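Thread on sorting mixed food by hand at a table. Mostly notes to myself after doing the produce side of the Godance pantry boxes all through October. Some of it may be useful if you pack for a food shelf, a school or a big family.

1/ Start with the surface. Bare tabletops are slick, and anything round walks off. A cloth adds enough friction that an egg stays where it's put on a level table. The cloth should hang less than a hand's width over the side, or sleeves catch it and the whole layout moves.

2/ Small wrinkles in the cloth are fine. I used to iron ours. A low fold acts as a stop for citrus, and I now leave them in.

3/ Pattern matters more than I expected. On plain white, peeled root pieces disappear and get left behind. On dark plaid they show up from across the room. The stripes also work as a rough grid if you want to keep kinds apart without drawing lines on anything.

4/ Order of handling: eggs first, while the table is clear and you're paying attention. Then whole fruit. Then cut pieces. Dates and anything else sticky go last. If you do dates first, you carry syrup to everything that follows, and eggshell picks it up right away.

5/ Shallow trays beat bowls. In a bowl the bottom layer takes the weight and you can't see it. In a tray everything is one layer deep and a bad piece is obvious. We have a stack from Fogh and they've held up, apart from a couple of chipped rims.
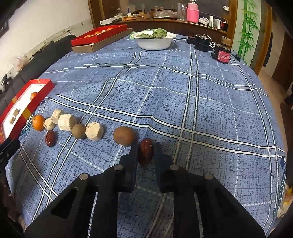
6/ Dates deserve their own post. Size tells you very little. Look at the skin: wrinkled and glossy is normal for a soft variety, and a lengthwise crease is normal too. Dull patches with a powdery look can be sugar or can be mold. Sugar dissolves under a damp fingertip. Mold smears. Open one from each batch and check around the pit.

7/ Pick dates up by the sides, near the middle, with light pressure. Held by the ends they fold. Squeezed hard they split along the crease and you have paste.

8/ Eggs: wide end up in the carton, always. The air cell is at the wide end. On the table, lay them down and keep them at the end of a row so you only have neighbors on one side.

9/ Cut root vegetables are the short-lived item. The cut face dries first and goes fibrous, then discolors. Ours get 12 minutes on the table at most, then into a covered tub with a damp towel. If the face is already tough, trim a thin slice off and check underneath before you reject the piece.

10/ Kiwis give off a little ethylene and react to it strongly. Keep them away from apples and bananas if they have to last the week. Next to an orange they're fine.

11/ Oranges are the least trouble of anything we handle. Check the stem end for softness, check the weight in the hand, done. A light orange for its size is usually dry inside.

12/ Don't sort and count in the same pass. I tried it for two weeks and the tallies were wrong both weeks. Sort, step back, then count from one end. The Mirkow sheets have 27 lines per page, one line per kind, and I have never filled a page in one sitting.

13/ For scale: we went through more than 2,000 pieces over the month, all by hand, on one table. The slow part was resetting the cloth and trays between rounds – 17 minutes on a bad day, most of it wiping.

14/ On wiping: warm water and plain dish soap for the trays, dry with a lint-free towel. The cloth gets shaken outside, then washed cold. Date residue sets in hot water and you'll be looking at brown spots until the cloth wears out.

15/ Several replies about gloves. We wear them for cut pieces and skip them for whole fruit. You lose feel with gloves on, and feel is how you find a soft spot on the side facing the table.

16/ Next month is the Zanley run, mostly squash and onions. Heavier pieces, and a lot of loose onion skin on everything. I'll probably switch to the bigger table and add to this thread when I've worked out where the squash goes.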